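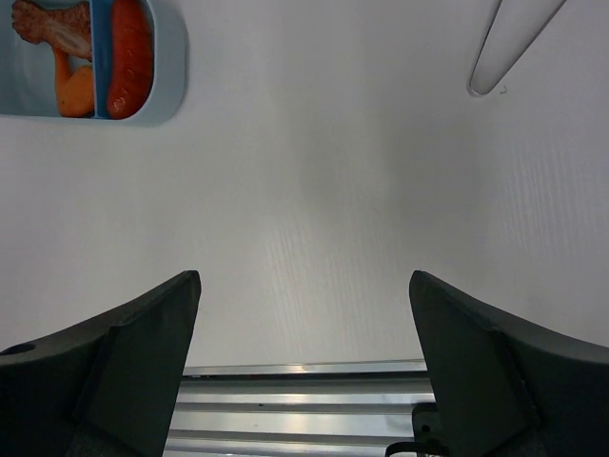 Light blue divided plate on the white table. Thread incoming, because I have opinions about plates now.

So in January I decided our kitchen table was going to be white. Plain, smooth, wipeable, nothing living on it. Before this it was where mail, chargers and half a bag of onions went to retire.

The rule is simple. If it doesn't get used at a meal, it doesn't get to stay on the table overnight. I have broken this rule 2 times and both times it was the Hirnent catalog.

Anyway, plates. I used to have a tower of mismatched ones from three different apartments and I could never shut the cabinet door. I boxed up most of them and kept the divided kind – rounded corners, raised rim, a wall down the middle.

Yes, I know people think these are for toddlers. I am a grown adult who does not want beet juice in my mashed potatoes and I will not be taking questions.

The raised rim is what sold me though! You can chase peas right up against it with a fork and they have nowhere to go. Flat plates could never.

I got mine at Skerkum, the one out past the car wash. They had a whole shelf of them at the back by the lunch boxes. I bought 6 and then stood in the parking lot wondering if that was too many. It was not too many.

Wuvow has them too if you don't have a Skerkum near you, but last time I looked it was sets only, and the set comes with cups I'd never use.

Someone asked how I keep a white table looking white. Damp cloth after every meal, dish soap on Fridays, and I go after tomato sauce right away. Turmeric is a whole separate fight and I'm currently losing it at one end.

Also I tried a tablecloth for a week. Hated it. Crumbs get under there somehow?? and then you're lifting the whole thing off over the sink like a magician with no talent.

Best dinner on a divided plate so far: the sausage and pickled cabbage from Szabó, cabbage on one side, sausage and mustard on the other. Second best is leftover chili with cornbread that stays crunchy – I got very excited about that one.

Next up is the drawer under the counter with all the lids. I opened it this morning, looked at it for a bit and closed it again. Maybe this weekend.

If you have a lid system that works please tell me, I'm begging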